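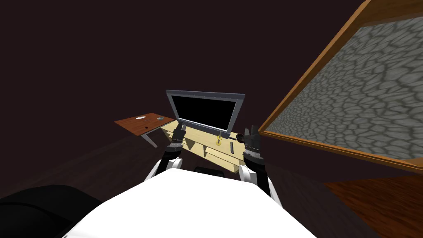
Cletbridge Makerspace Cooperative
Equipment Planning Group
Minutes of the August meeting

The meeting opened at 6:40 p.m. in the upstairs room, with coffee and a very good plum cake, for which the group would like its thanks put on record. Minutes of the previous meeting were read and accepted with one correction: the quote for the spare wrist joint came from Rullik and had been written down under Chauke. The secretary is sorry for the mix-up and has fixed the file copy.

1. Where we stand with the money

The equipment fund has $657 left in it for small purchases this season. The two-arm robot itself is a separate line and will go to the full membership in the fall, so everyone was asked, kindly, to keep the two pots apart in their minds while we talked. This took a little while, as it usually does, and we got there.

Two members asked if the unspent bench money could be carried over. It can, provided the form goes in before the end of the month. The secretary will send it.

2. Robot choice: Zaven or Rullik

We had a long and friendly talk about the two suppliers. Zaven offers a lease of 18 months with service included and the option to buy at the end. Rullik would rather sell outright, and their grippers come as a separate order, which several of us found confusing on the price sheet. Those who had read the Zaven service terms liked them very much. Those who had not read them promised to do so before we meet again.

There was a good question about whether we need both arms from the first day, or could start with one and add the other later. The feeling in the room was that most of the jobs members have asked for (holding a part steady while something is done to it, passing a tool across, tidying a bench) want two arms, and that adding the second one later would mean paying for setup twice. It was agreed to ask Zaven and Rullik for prices both ways all the same, so that the membership can see them side by side.

3. Desk layout and the simulated trials

We spent the largest part of the evening on this, and happily so. The simulation work has been a real help in thinking about furniture before any of it is bought. The main worry is reach around the monitor. With a screen standing on the work surface, small items end up in a fairly narrow strip in front of it, and several members felt a real bench would be easier to live with if the monitor went up on a wall bracket.

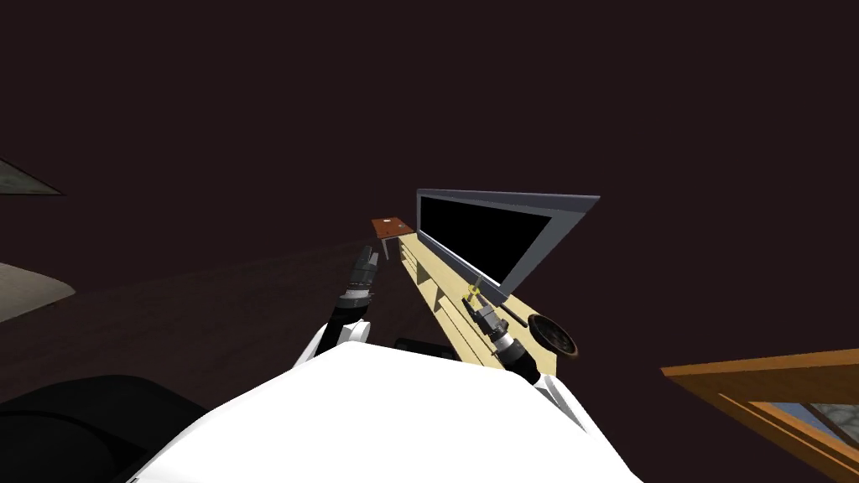

Simulated desk trial: right gripper holding a small item near the monitor, left arm clear of the shelf.

The group also talked about where round and awkward things should go, pans and the like, and whether to ask for a raised lip on the bench edge. Chauke makes a bench with a lip already fitted. It costs $40 more than the plain one, and after some back and forth we agreed that it was money well spent.

Agreed: to ask Chauke for a written quote on the lipped bench, and a price for a wall bracket if they carry one.

4. Small purchases

Approved from the small purchases money: a set of storage bins, a power strip with a proper switch, and replacement finger pads if the supplier we choose will sell them singly. A second monitor was put off until we know about the bracket.

5. Any other business

The door to the upstairs room still sticks, so please give it a good push. Anyone who would like to join the visit to the Zaven showroom should add their name to the sheet by the kettle.

The meeting closed at 8:15 p.m. Quotes received before the next meeting will be sent around with the agenda.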